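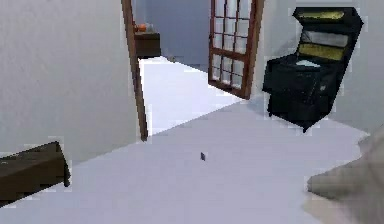

Willow Family Nutrition Office, Gremell Public Health Department

Home | Programs | Guides for Parents | Recipes | Contact

How to Plan a Week of School Lunches

This guide is intended for parents and guardians of children in grades one through five. It explains how to plan, buy and pack five lunches with one shopping trip. The method was used by 159 households in the Willow program last year.

Step 1. Set the plan on Sunday. Write the five school days across the top of a sheet of paper. Under each day, enter one protein, one grain, one vegetable and one fruit. A protein may appear twice in the week. Let each child choose at least one vegetable and one fruit.

Step 2. Check the kitchen before shopping. Cross off anything already on hand. Older bread and open packages of cheese should be assigned to Monday and Tuesday.

Step 3. Cook ahead. Boil eggs, roast vegetables and cook rice or pasta in one session. Refrigerate cooked food promptly in shallow, covered containers. Cut fruit the evening before it will be eaten.

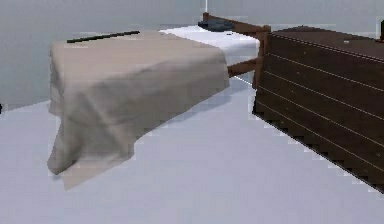

Step 4. Involve the child in packing. Allow 20 minutes on the evening before school, and keep the task in the kitchen. Children who pack their own lunch should be able to reach the containers without help. Lunch bags left in bedrooms are often forgotten until morning, and a blanket that hangs nearly to the floor at the foot of a bed, with its edge spread in loose folds, can easily hide one. Assign the bag a fixed hook or shelf near the refrigerator. Wash it each afternoon and leave it open to dry.

Step 5. Keep the food cold. Place a frozen gel pack on top of the food and another beneath it. Yogurt, meat, eggs and cut melon should not be packed without one.

Step 6. Review on Friday. Ask the child which foods came home uneaten, and note them on the plan. A rejected vegetable may be offered again the following week in a different form, such as raw carrot in place of cooked.

Printed planning sheets in English and Spanish are available at the Pfister Street office. Families with food allergies should request the separate allergy sheet before beginning Step 1.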